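Households wanted: does rinsing your recycling do any good?

Vivero Materials Recovery is looking for households in Stestthorpe to take part in a paid study of what happens between the kitchen sink and the sorting line. We run the drop-off yard on Pacheco Road and the sorting building behind it.

For years we have printed "rinse all containers" on every flyer we send out. We have never properly tested whether it makes a difference. The advice came from an older flyer, which seems to have come from another town's flyer. Meanwhile we are told by people with something to sell that a new bin, a new app or a new sticker will fix contamination overnight. We have bought a few of those stickers. We would like some evidence this time before we spend anything more.

What we are asking you to do

You will be put in one of 2 groups. One group rinses cans, jars and plastic tubs before they go in the bin. The other group scrapes them out with a spoon or spatula and leaves it at that. You don't get to choose your group, and we would ask you not to switch halfway through because you feel guilty about the yogurt pots.

Every household gets a numbered bin and a short log sheet. Bins are picked up before 7 a.m. on your normal collection route and sorted by hand, apart from the general load. We weigh what is usable, what is not, and what should never have been in there to begin with.

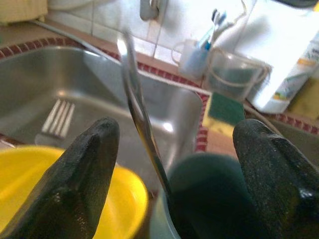
A metal utensil by the sink.

We also want your water use. Each home will be lent a clip-on flow meter made by Jernora for the kitchen faucet. The maker says it is accurate. We will check it against a measuring jug at your first visit and again at the end, and if the numbers drift we will say so in the report.

Who can apply

We need 141 households. You should have your own curbside bin or a bin shared with no more than one other home, expect to stay at the same address from March through June, and be willing to fill in the log even in weeks when it is dull. Apartments are welcome. You do not need to be good at recycling. If you already think the whole thing ends up in a landfill, please apply, we would like to have you. Employees of Vivero and their families can't take part.

What you get

$73 per household, paid by check after the final pickup. Drop out early and you are paid for the weeks you finished. There is no prize drawing, and we will not be mailing anyone a tote bag.

What we can't promise

A clear answer. Our last survey had 431 replies and told us mostly that people say they rinse — it did not tell us whether they do. This study is small and covers one town. The results will be posted at the yard office and on our website either way, including if they make our flyers look silly.

To apply, pick up a form at the Pacheco Road office or ask for one by phone during yard hours, 8 a.m. to 4 p.m. Forms are due back by the end of February. We will reply to everyone, including those we can't place.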